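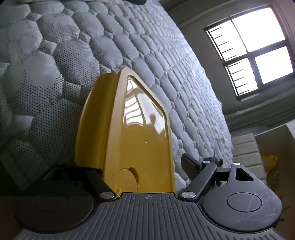
文 / 阚雨澄
网球栏目撰稿人

弗利蒙特（Flimmont）网球中心每年九月办一次开放日，今年我第一次去。之前在那里看过两场资格赛，走的都是观众通道，只见过看台、厕所和卖热狗的棚子。开放日可以进后场，能看红土怎么养、穿线间怎么排队、少年队住在哪里，还能在场上打一会儿球。报名在网上，免费，选一个入场时段就行。

网球中心在洛尔维尔（Lolville）城北，离火车站有一段距离。我早上从特里恩贝格（Trirnberg）坐区间车过去，下车后换公交。公交站牌上写的是旧名字“市立体育场北门”，第一次去的人容易坐过。下车后沿着一排杨树往里走，先看到的是停车场，再往里才是售票口。开放日那天售票口改成了签到处，工作人员核对名字，发一条纸手环和一张折页地图。

地图画得比较简单，把整个中心分成南区和北区。南区是中心球场和比赛用的外场，北区是训练场、室内馆、宿舍和一栋老的办公楼。中心一共有12片红土场，外加2片室内硬地。中心球场的座位是2000个，在这一级别的比赛里算中等。讲解员说，建场时本来想做得更大，后来场地东侧有一条地下排水管不能动，看台只好缩进来一截。坐过东看台的人应该有印象，最后几排的台阶比别处陡。

我报的是上午的时段，先跟讲解走南区，中午自由活动，下午去北区。

讲解从中心球场的球员通道开始。通道比电视上看起来窄，两个人并排背着球包走会蹭到墙。墙面刷成深绿色，离地一米左右的高度有一条磨白的痕迹，就是球包蹭出来的。通道尽头左拐是裁判休息室，右拐上几级台阶就到场边。按规定开放日也不能穿硬底鞋踩红土，没带网球鞋的人站在场边的木板上看。我带了鞋，在外面换好才进去。

从球员的位置看中心球场，感觉和坐在看台上很不一样。底线后面的空间很深，退到挡板跟前，球网显得很远。我以前总觉得有些选手站位太靠后，站到那个位置才明白，在这样的场地上往后退几步，挥拍的余地确实大很多。边线外的空间反而不算宽裕，往外侧追球的时候，最后一步得控制好，不然会撞上司线员的椅子。那天椅子没有撤，还摆在原来的位置。

场地养护是南区讲解里最长的一段，也是我最想听的。

红土场看着是一整片土，实际上分好几层。最下面是碎石，往上是炉渣，再往上是一层石灰石，最上面那层红色的碎砖粉只有薄薄的一层。这些书上都有，到现场能看到的是剖面。养护组在旁边的小空地上挖了一个方坑，侧面用玻璃挡住，每一层的颜色和颗粒都能看清。炉渣那层发黑，孔隙很大，作用是存水。红土场怕干，干了表面会起粉，球弹得快而且不规则，脚下也容易打滑过头。所以比赛期间早晚都要浇水，中间还要看天气补水。

砖粉由斯托亚诺夫斯卡（Stojanovska）供应，这是洛尔维尔本地的一家厂，原来做屋瓦，后来把烧坏的瓦磨成粉卖给球场，慢慢变成了一项正经业务。厂方在场边支了一张桌子，摆了几个玻璃罐，里面是粗细不同的砖粉，可以用手捻。粗的用来垫底和补坑，细的铺面。最细的一罐捻上去像面粉，厂里的人说这种一般不单独用，风一吹就没了，要掺着用。我问他们不同球场的颜色为什么有深有浅，回答是原料的黏土不一样，烧的温度也有关系，和球速没有必然联系。

接着看了拉场和扫线。拉场用的是一张很大的网，人拖着从外圈往里绕，走到中间收住。讲解员说方向不能乱，长年只往一个方向拉，砖粉会堆到一边，所以每天都要换方向。扫线用的是一把圆刷，推着沿线走。看起来轻松，有几个孩子上去试，推出来的线都是弯的。我也试了一下，问题出在眼睛总盯着刷子，应该看前面。走完一条边线，线上还是留了几块没扫干净的地方。

之后是浇水演示。水管从场边的一个铁盖下面接出来，由两个人配合，一个人拿喷头，另一个人在后面提着管子，免得管子拖在土上留印。水要往高处扬，落下来成雾，不能直着冲。直着冲会把砖粉冲开，露出下面那层。演示浇的是外场一片场地的半边，浇完以后颜色立刻深了一层，和没浇的半边对比很明显。等了一会儿再踩上去，脚底的感觉也不一样，浇过的那边咬得住鞋底。

南区最后一站是穿线间，就在球员餐厅隔壁，房间不大，靠墙排着穿线机。比赛期间这里从早上开到夜场结束，球拍按场次排队，每支拍子上挂一张小纸牌，写磅数、线的型号、要不要留旧的避震器。讲解员拿了一张空白的纸牌给大家看，背面还有一栏是“特殊要求”。常见的要求有横线比竖线低一磅，或者用选手自己带来的线。有的选手会在赛前一小时才把拍子送来，要求上场前拿到，理由是线刚穿好的时候手感最准。穿线师按流程做，快的时候一支拍子用不了二十分钟。

有人问下雨天怎么办。湿度大的时候，球会吸水变重，有些选手要求降磅，让球出得轻松一些。遇上中途因雨暂停，穿线间最忙，好几支拍子同时送过来剪线重穿。我一直以为下雨停赛的时候后场是闲着的。

午饭在外场边的餐棚解决。开放日的菜单比比赛日简单，有香肠、土豆沙拉、番茄汤和苹果派，可以刷卡。番茄汤偏咸。座位在树荫下，离六号场很近，场上正好有一组老年会员在打双打，我边吃边看完了一盘。他们打得很稳，发球不快，落点都在反手位，回合比很多年轻人打得长。双打里最值得看的是站位，网前那个人几乎每一分都在移动，球还没过网就先往中间靠一步。打到抢七，最后是一个挑高球压在底线上，对面两个人走过去看了球印，用脚抹掉，握手。

红土场看球印是个好习惯，也省去很多争执。业余比赛没有司线，全靠自己报。球印在那里，双方走过去看一眼就行。难的是确认看的是哪一个印。打了一盘以后底线附近全是印子，找错了也常有。会员们的做法是离得近的一方马上用拍子圈出来，晚了就算界内。

下午去北区，入口处要重新看一次手环。

北区的训练场比南区的外场旧，围网有几处补过，场地的养护标准据说一样，只是没有看台。少年队上午训练完，下午有一场公开的对抗，家长和参观的人都可以看。对抗用的是短盘，先到四局为胜，平分后一分决胜。这种赛制节奏快，对孩子的心理要求比较高，领先的一方稍微松一下就可能丢掉一盘。我看了一场女孩的单打，开局被破发的那一个没有急着提速，接下来的接发都打深，打到中路，逼对方先变线，后来把局数追了回来。最后输了决胜分，反手直线出界。下场以后她去旁边收球，教练过去说了几句话，距离远听不清。

少年队的训练安排贴在更衣室外面的公告栏上。早上是体能，然后上场，午后上文化课，傍晚再练一次。周中有一次录像课，看自己的比赛，要求写下来哪几分打得不合理。公告栏旁边还有一张伤病登记表，空白的，提醒孩子手腕和膝盖有不舒服要当天登记。负责介绍的工作人员说，这张表刚贴出来的时候没人填，孩子怕被停训。后来改成登记以后先换训练内容，不直接停，填的人才多起来。
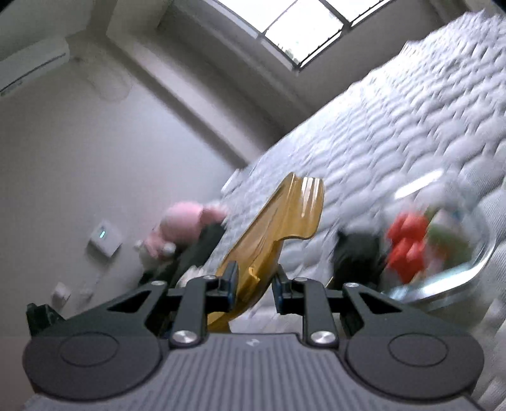
靠窗的房间与绗缝垫

宿舍楼在训练场后面，是一栋矮楼，走廊窗户朝着球场。外地来的孩子住这里，离家近的走读。开放日只开放一部分楼层，进去要换鞋套，原因很简单，红土沾在鞋底上带进来很难清理。楼门口装了一条风枪和一排硬毛刷，平时孩子训练回来先在那里把鞋和袜子处理干净。工作人员说洗衣房的过滤网每周都能清出一层砖粉，白袜子穿过几次都变成粉色，家长不用再问为什么洗不白。

楼里有一间自习室，一间做拉伸和恢复的房间，还有一个小厨房。晚上有固定的熄灯时间，比赛周会提前。关于手机的规定引起了几位家长的讨论：训练期间手机统一存放，晚饭后发回，熄灯前再收。有家长觉得太严，也有家长问能不能在家也这么执行。工作人员的回答是规定只在楼里有效，家里怎么管由家里决定。

收费的问题也有人问。宿舍按学期收，训练费另算，参加外地比赛的交通费由家庭承担，中心给一部分补贴，标准每年春天公布。具体数字当天没有讲，说可以到办公楼拿一份表。我去拿了，表上分得很细，想送孩子来的家庭最好自己看一遍，问清楚球和穿线包不包括在里面。答案是训练用球包括，穿线不包括。

室内馆在宿舍楼东边，硬地，冬天和下雨天用。馆里的声音比室外大得多，击球声在顶棚下面来回弹，刚进去会觉得每个人打得都很重。地面是新翻修的，颜色偏蓝，线很清楚。从红土换到硬地，孩子们头两天通常不适应，习惯滑步的会卡住脚，所以中心规定换场地的第一天只做半场练习，不打比赛。这个安排我觉得业余球友也可以参考，每年秋天从室外转室内，我都有一两个球友扭脚。

馆里设了一个测发球速度的区域，排队的人很多，大多数是孩子和他们的父亲。每人发几个球，取最快的一次。我排了一会儿没有等，去了隔壁的体验场。体验场可以打十五分钟，中心提供球拍和球，有一名教练喂球。教练看了我几个正手，说我准备得太晚，球落地以后才开始转肩。红土上球弹起来慢，晚一点还能打到，到了室内硬地就会顶住。他让我在对方球过网之前就把肩膀转过去，哪怕转得不完整。试了几分钟，有几个球确实舒服一些，一着急又回到老样子。

体验结束后我回南区转了一圈，看台上有人坐着晒太阳。西看台的下面有一条不长的陈列走廊，放着历届比赛的海报、旧球拍和几张黑白照片。木拍那一排保存得不错，拍面小得惊人，拍框外还夹着防止变形的木夹。早年的海报上比赛名称和现在不一样，赞助商是一家当地的乳品店。有一张海报印错了月份，旁边用小纸条贴着更正，原样保留下来。陈列走廊没有讲解，说明牌的字偏小，光线也暗，看完眼睛有点累。

走廊尽头的白板上写着往年开放日的入场人数，去年是2907人。今年的还空着。就我看到的情况，上午人多一些，中午以后带小孩的家庭陆续离开，下午的北区走起来比较宽松。如果只想看养护和穿线，报上午；想看少年队对抗，一定要留到下午。

再说一些实际的信息，给明年打算去的人。

签到要出示预约确认，手机上的就可以，现场也能补登记，但补登记的人当天不能进宿舍楼和穿线间。包不能太大，进中心球场之前会检查。网球鞋最好带上，人字纹鞋底最好，没有的话普通网球鞋也让进，跑鞋不行。场边的饮水点在三号场和餐棚之间，自己带瓶子。厕所南区比北区干净，北区靠宿舍楼的那个只开了一半。

公交在下午比较少，错过一班要等很久。我出来的时候正好看着一班车开走，就步行去了火车站，路上经过斯托亚诺夫斯卡的厂区，围墙里堆着一垛一垛的废瓦，大门旁的路面是红色的，和球场上的颜色一样。厂里不对外开放，门卫说想参观可以写邮件，一般只接待球场和学校。我写了一封，还没有收到回信。

带孩子去的话，有几处要留意。红土场边的木板有的地方翘起来，小孩跑动容易绊。浇水演示的时候站在下风口会被淋到。测速区对年龄没有限制，但给的球拍偏重，小孩最好带自己的。餐棚没有儿童椅。

体验课的教练告诉我，中心在冬天还开成人班，室内馆晚上的时段给会员和外来学员混用，开班通知会在十月挂到网站上。从特里恩贝格过去单程要换一次车，晚上的班次我查了，最后一班公交接不上回程的火车，除非下课提前走。有车的人方便一些，停车场冬天不收费。我打算先报一次周中的白天课试试，看看转肩的毛病能不能改过来。

鞋底的砖粉回家以后在阳台上敲了两次才敲干净，手环还夹在地图里，地图背面印着明年春季赛的购票方式，外场票当天可以在门口买，中心球场的票需要提前订。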